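Chapter 4
Getting Adults Back to Class, and Keeping Them There

Reading time: 4 minutes

I taught my first evening literacy class in Plosthorpe with a box of chalk, a stack of Budeter workbooks and no clue what I was doing. We signed up 96 adults in the first week. I was thrilled! I went home and told everybody I knew that the town was hungry for learning, and I still think I was right about that. By the last night of the term, 21 of them were in their seats.

For a long time I told that story as a story about motivation. People get tired, people lose interest, life gets in the way. If you've worked in adult education for any length of time you've probably said something like it yourself, maybe in a report. I'd like you to put that explanation away for the length of this chapter and look at the schedule, the room, the bus and the workbook instead.

Take the schedule first. Our class started at six. The late shift at the Ruggiero plant let out at six, on the other side of the river, and a good part of our sign-up sheet worked there. I had picked six because it suited me (I had a train to catch at eight-thirty). When we finally moved to a quarter to seven, in the second year, the people I had written off as not serious started walking in on time, with their homework done, a little annoyed that it had taken us so long.

Then there's the material. The workbooks were built around a list of 3,000 common words, which sounds generous until you sit down next to a woman of fifty who wants to read the letter from her landlord and you are asking her to copy out "kite" and "puppy." Adults come to class with a job they need the reading to do. They'll put up with a certain amount of kite, out of politeness, and then one night they won't be there. 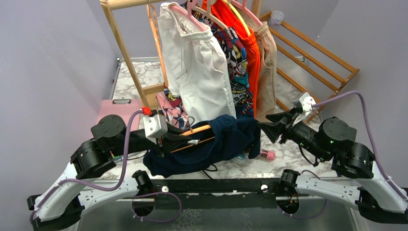
One former student, reading a draft of these pages, told me I had been too easy on myself about the landlord letter. She said the words in the book hadn't bothered her much. What bothered her was being asked to read aloud in the second session, in front of a neighbor, and she had stayed away for a month because of it.

I've left the paragraph on workbooks as I wrote it, but she has a point and I want you to keep it in mind through Section 4.3. Shame does a lot of damage in adult classes, and most of it is quiet. People who feel it tend to give you some other reason, usually a sick child or a change of hours, and you write that reason down on your form and it goes into the totals with everything else.

So how do you find out why people leave? You ask them, later and gently, and preferably you get somebody other than the teacher to do the asking. In the third year we went back through our old lists and held 119 short interviews, mostly at kitchen tables. I was nervous about every one of the ones I sat in on. The interview guide we used is at the end of the chapter, with my notes in the margins where a question fell flat.

A word on terms before we get going. I'll use "leaver" for anyone who stops coming before the end of a term, and "returner" for a leaver who enrolls again, even years later. I don't like "dropout" for grown people and I won't use it, though you'll meet it in plenty of the reading.

Section 4.1 starts with the clock. Bring your own class timetable if you have one, and a bus map of your town.

Related chapters
Chapter 2: Who Signs Up, and Why
Chapter 3: The First Night
Chapter 5: Writing Your Own Reading Material
Chapter 7: Teaching Two Levels in One Room

Page updated 7 Aug 2019 | Contact | Copyright and permissions | Back to top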